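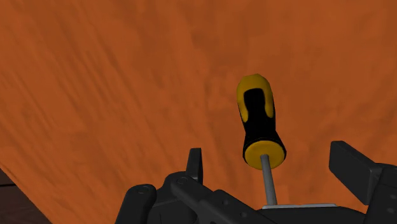

Girham Allotment Association
Minutes of the general meeting, 17 May 2021

Present: the chair, the secretary, 13 plot holders. Apologies from two others, one of whom sent a page of comments, read out under item 3.

1. Last minutes
Accepted, with one change. The minutes said members "welcomed" the new gate code. Several members did not welcome it and asked for the word to come out. Agreed.

2. Water meter
The chair reported that the bill came to $877 for the season. The water company puts this down to dry weather. Members pointed out that it rained for most of the period in question. The chair has asked for the meter to be tested and was told the test is free only if the meter proves faulty. It was asked who decides whether it is faulty. The company does. The meeting took a dim view of this but voted to go ahead, 9 to 4.

3. Plurnness soil treatment
The secretary passed round the leaflet from Kershaw, who are offering Plurnness to the association at a bulk price of $247. The leaflet claims bigger crops in 3 weeks. It does not say bigger than what. The absent member's comments made the same point at greater length and noted that the "before" plot in the leaflet has no plants in it.
A member who used Plurnness last year said her beans did well. Asked how they did the year before, she said also well.
Proposed: that Kershaw be asked for a small amount to try on half of one bed, with the other half left alone. Carried. No money to be spent until the results are in.

4. Shed repairs
The door still drops on its hinges. The quote from Zurkska includes a site visit fee, although they have visited twice already and fixed nothing. Members felt that new screws and an hour's work would do it. Two members offered to try before the end of May. The secretary asked that the offer be written down this time, as the same offer was made last spring.

5. Waiting list
The list has not been checked in a long while and may include people who have moved away. The chair said it was in good order. Asked when he last wrote to anyone on it, he could not say. Secretary to write to everyone on the list and strike off those who do not answer.

6. Any other business
Bonfires: no change to the rules. The rules are still not being followed.
Bees: put off again.

Next meeting: date to be posted on the gate.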